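# Masilela compares grippers in simulation before buying

2023-07-01

Masilela, the contract assembly firm, has finished the first part of a trial to choose a new gripper for its parts-handling cells. The work has been done in simulation so far, and a decision on hardware is due after bench tests.

Two products are being compared. One is the Lutden, a two-finger electric gripper the firm already uses on an older line. The other is the Silik, a newer design with softer finger pads and a shorter stroke. Both were modeled on the same arm and given the same job: pick a small part from a sloped fixture, lift it clear and set it back in its place.

Weidong Su, who runs the trial, said the fixture was chosen on purpose. "A flat tray tells you very little," he said. "On a slope, the wrist has to turn and the fingers come in close to the next part. That's where we lose time on the floor."

The team ran 2187 simulated picks, split between the two grippers and three approach angles. The steepest was 35 degrees. At the two shallower angles there was little to choose between them. At 35 degrees the Lutden bumped a neighboring part on 19 picks, mostly when it opened to let go. The Silik had fewer contacts but dropped more parts during the lift.

Su said the drops may have more to do with the friction values in the model than with the gripper. The pad material was entered from a data sheet and has not been measured. It will be checked before any more runs are made.

The controller settings also changed partway through. The first batch of runs, made in April, used a faster descent that left the arm swinging slightly at the bottom of its move. Those runs were thrown out and repeated at a lower speed, and they are not part of the total.

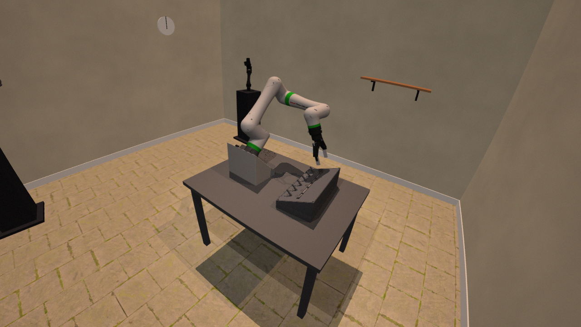

Fatima Van der Merwe, the production manager, said the firm would not buy on simulation results alone. She has asked for a week of bench work with each gripper, using parts from the current order and the same operators on both.

"Changing the fingers takes a few minutes on the one we have," she said. "I want to know what it takes on the other one, with gloves on."

The bench tests will be held at the firm's Clondness site, where a spare cell has been set aside. Cycle time, dropped parts and finger wear will be logged. Camera placement will be looked at in the same period, as the current overhead mount loses sight of the fingertips when the wrist is turned down.

Van der Merwe said suppliers would be told the outcome once both weeks of testing are complete.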